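About Drilska

Drilska is a clothing repair and alterations workshop. Hamish Gillies opened it with one sewing machine and a cutting table, and he still runs it. There are 11 of us now, working across 2 floors at 29 Dabbas Yard.

Most of what we do is ordinary mending. We replace zips, turn up hems, patch elbows, restitch pockets and put new fastenings on coats. We also look after workwear and school clothing for local employers and schools, who send it in batches and have it back the following week. Our longest-standing trade customer is Tastorier, the bakery, whose aprons and jackets have been coming to us every Monday for years.

Last year we finished 2401 repairs. Children's coats made up the largest group, followed by trousers.

We do not take leather, wedding dresses or anything that needs dry cleaning first. Please wash clothes before you bring them in and empty the pockets.

How we work

Each garment gets a paper ticket at the counter with your name and the job written on it. It then goes upstairs to be checked. We ring you if we find something that was not on the ticket, and we do no extra work until you have agreed the price.

Checking covers the whole garment. We turn back the folds, run along the seams and look at every edge where two fabrics meet. 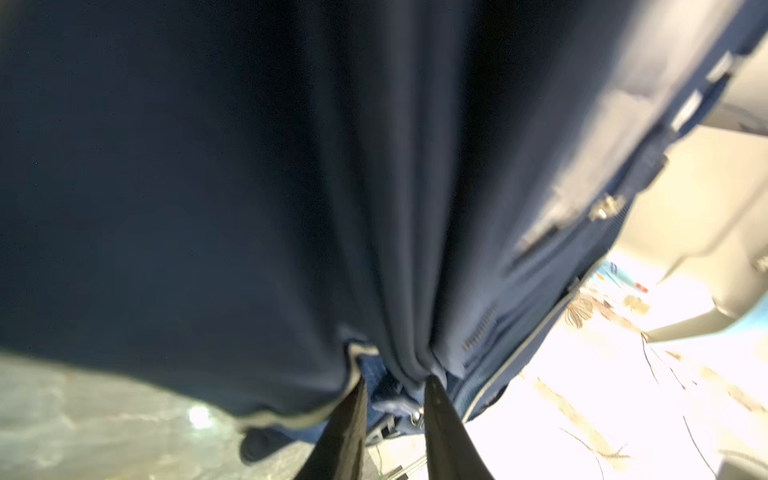
Dark cloth takes longer to check than light. On navy fabric a pulled thread is easy to miss in a deep fold, so we spread the folds out before going over them. Paler trim and piping show wear sooner, and small metal fastenings are tested one at a time.

Thread and linings come from Ciltari. We keep the common blues, greys and blacks in stock, and other colours are ordered in once a month.

The counter is open in the mornings. Parcels can be left at the side door until 5 pm.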